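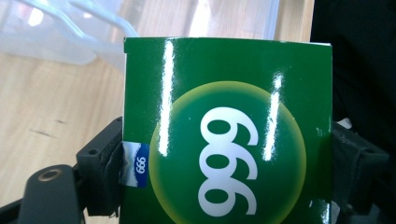

Green carton, big numerals: packaging you can pick out from across a room.

The medicine cupboard is usually the last place in a house to be sorted. Kitchens get done in spring and wardrobes when the weather turns, but the shelf with the plasters and cold remedies is left alone until somebody has a sore throat at 11 at night and can't find what they want.

Talebi, the home storage shop in Tatuvcombe, runs a sorting morning on the first Tuesday of the month. People bring in the contents of a drawer or a cupboard and go home with it boxed. At the July session one household arrived with 69 packets and tubes in two carrier bags. A good many were duplicates, bought because the first one was buried.

The shop's advice begins with emptying everything on to a table and reading the dates. Anything expired goes into a separate bag for the pharmacy, never the bin or the sink. What remains is grouped by what it is for. Children's medicines are kept apart from adults' and all of it is stored out of reach.

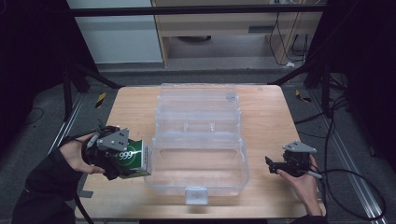

Clear plastic is the material most people settle on. Wicker looks nicer on a shelf and tins are tougher, but both have to be opened before you know what is inside. A see-through box with a lid that latches keeps the dust out and can be checked at a glance. Measure the shelf first, and allow for the lid swinging back. A box that fits with the lid shut may have to come right out each time you need it.

Cartons should stay whole. It is tempting to throw them away and keep the blister strips, which take up far less space, but the dose and the expiry date are often easier to read on the outside, and the leaflet goes missing as soon as the box does. Lay them flat or stand them on end, with the name showing.

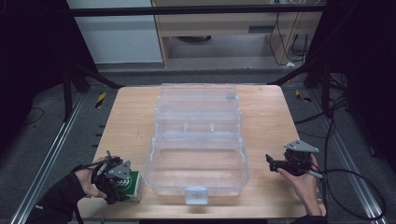 Small dividers help with loose items such as plasters, safety pins and thermometer covers. Keluvetti and Mullach both make boxes with sections, though the Mullach ones are shallow and won't close over a bottle. Neither is essential – an old box in a decent size does the same job.

Set aside 30 minutes for a first sort. After that a quick look every few months should do, and a list taped inside the cupboard door saves buying the same thing again.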